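Re: [pumphrey-users] Stalls on Druna controller after firmware 9

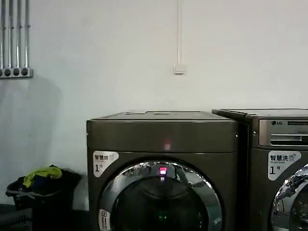 Front-loaders side by side, red indicator lit on the left one

On Monday, September 9, 2019, Lowri Lewis wrote:
> Board is a Druna rev 14, stock cooler, two drives in a mirror.
> Random writes stop dead for a few seconds once the queue fills.
> Firmware 8 never did this. Is it the cache setting or the
> driver? I have not touched either since February.

Driver, I think. I ran the same load on both firmware versions with the Premville test script, queue depth 300, write cache off. Version 8 held 2,000 writes per second for the whole run. Version 9 matched it until the first flush, then dropped to nothing and recovered.

With the older driver and firmware 9 the stall goes away, so the cache setting can stay as it is. Pin the driver package before you reboot or the updater will replace it.

Could you post the controller log from a bad run? I only have single drives here and cannot test a mirror.

Ifor Ifans
Pisinberg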